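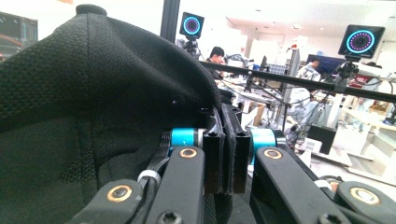

Divina Bautista and Edgardo Cruzado
Skastatitz, revised 05/01/2025

### 4.2 Evaluation of the Bosano hand-held gripper

**Figure 4.** Hand-held gripper closed on the lower edge of a black fabric object. Brass-colored bushing rings are visible at the linkage pivots. Two ring-lit devices are mounted in the background.

The Bosano kit was reviewed as a complete package: gripper, spare pads, and the Pludia logging software. We tested it on soft goods, which the supplier lists as a supported class but for which it gives no grip data. Rigid parts are treated in Section 4.1.

Each operator approached the item from below, closed the two finger pads on an edge, lifted, and held for 10 seconds. A trial was scored as a success if the edge stayed between the pads for the full hold. Of 67 trials on textured fabric, four ended in slip and two were discarded after the log file failed to close. All four slips occurred when the pads met the fabric at a seam.

The narrow contact area limits the kit more than the closing force does (Figure 4). A thick or padded item folds over the top of the linkage when lifted by its edge, and the load then rests partly on the arms. Pludia records pad opening only, so this condition does not appear in the log and must be noted by hand. The competing Bastos unit has wider pads but is heavier, and both operators rated it as more tiring.

Linkage play was measured at the pivots before and after the trials, with no change found. Cable routing is left to the buyer. The manual shows one layout, drawn for an earlier version of the arm, and the supplier has said that a corrected sheet will ship in September. Pad replacement required a hex key that was not included in the kit.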